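Visit to the open day at Serico, March

I wanted to see the Serico building for a long time, because I run a very small shop in a village and I buy many of my shelves second hand. When my supplier told me that they open the doors one time per year, I wrote my name on the list the same evening. The list was for 820 visitors. I do not know if all of them came, but the parking was full when I arrived at half past nine, and I had to leave the car behind the tire shop and walk.

At the entrance they give you a paper bracelet with a number. Mine was 7, although I was not early. A lady explained that the numbers are for the group and not for the person. Group 7 was mostly shop people like me, with one family whose children were very patient.

First we saw the hall where they bend the wire for baskets and racks. It is loud and you must wear the ear protection. The guide told us that the hall makes 3,098 pieces in a normal week, and in the week before our visit it was 2,991 because of a delivery that came late from Mokgethi. He seemed a little ashamed of this, which I found nice. I would be happy if I sold so many of anything in my life.

After that came the acrylic department. The sheets are cut, the edges are polished, and then they are glued in a separate room where we could only look through the window. I asked why my old stand at home became yellow. The answer was that it stood in the sun and I cleaned it with the wrong product. Warm water, a drop of dish soap and a soft cloth is enough. I wrote this down.

Coffee was at eleven, in the canteen, and it was good. The cake was finished before our group came.

The part I liked most was the last one, upstairs, where they show how to fill a small counter with food. They call this system Bulto. The idea is that bread and sandwiches lie in woven baskets, drinks stand on two levels, and the small sweet things go on steps so the customer can see the back row also.

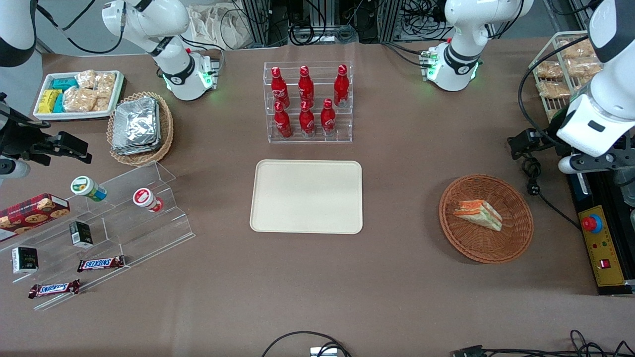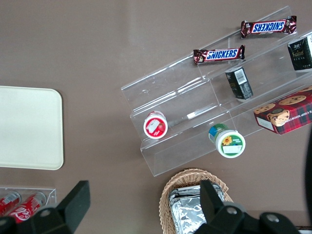 The price list for Bulto was on a table near the stairs. The stepped stand is more expensive than I hoped, but you can buy it without the rest, and they keep the spare feet for it. A cheaper series with the name Clollorik will come in autumn. I asked if it will be the same thickness and they could not tell me yet.

I made one mistake, that I did not bring the measures of my counter. The man at the desk was kind and gave me a form to send later. If you go next year, measure also the depth, he asks for it first.

The visit is free and takes until one o'clock. There is a bus, but it stops on the other side of the big road, and the crossing is a long way down.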